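## 4. Setting up a simulated chore run

Section 4 covers the wardrobe-and-door route in the Brumitier house model. Complete Section 3 (licence and scene install) first. The scene has to load with both of these areas present before any task is queued.

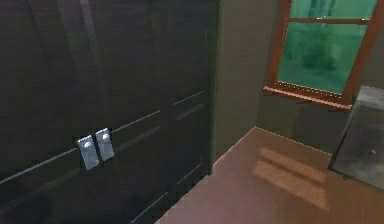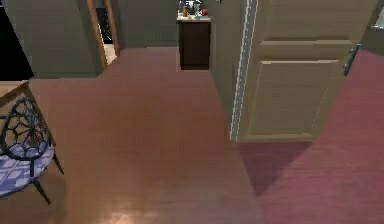 *Wardrobe and window; wood floor with open panel door and small cabinet.*

*Reading time: 2 min*

### 4.1 Load the scene

1. Open Daltetance and select **Scenes > Brumitier > House**.
2. Set the random seed to 47. Other seeds move the small items on the white countertop.
3. Check that the wardrobe has its two silver handle plates, one per door. If either is missing, reload the scene.
4. Check that the tan door stands open. The route planner treats a closed door as a wall.

### 4.2 Queue the chores

1. Select **Tasks > Household**.
2. Add *Open wardrobe*, *Cross to cabinet* and *Pick item*, in that order.
3. Set the attempt limit to 4 per chore.
4. Press **Run** and leave the viewport alone until the status line reads IDLE.

> **Note:** The floor changes from wood to pink carpet beside the open door. Wheel friction is set separately for each surface under **Physics > Contacts**. Copying the wood value to the carpet gives travel times that can't be reproduced on a real base.

> **Caution:** Do not export a policy trained only on this scene to hardware. Dark, glossy doors and striped sunlight on the floor are rendered here with less variation than in an occupied house.

### 4.3 Reading the results

In the Miltwood reference run, *Cross to cabinet* finished in 86 of 100 trials. *Open wardrobe* finished in 13. Most failures were at the knob: the fingers closed early and slid off the plate. Values in this range are normal and do not indicate a faulty install.

A chore is logged as complete when its end state is reached, however long it takes. The log makes no allowance for a person who could have done the job in a few seconds. Lamisi Annan's grading sheet (Appendix C) adds a time penalty and should be used for any claim about household readiness. On that sheet no chore in this section currently earns a pass.

Send unexpected results to Nana Mensah at the Nutsugah support desk, with the seed and the log file attached.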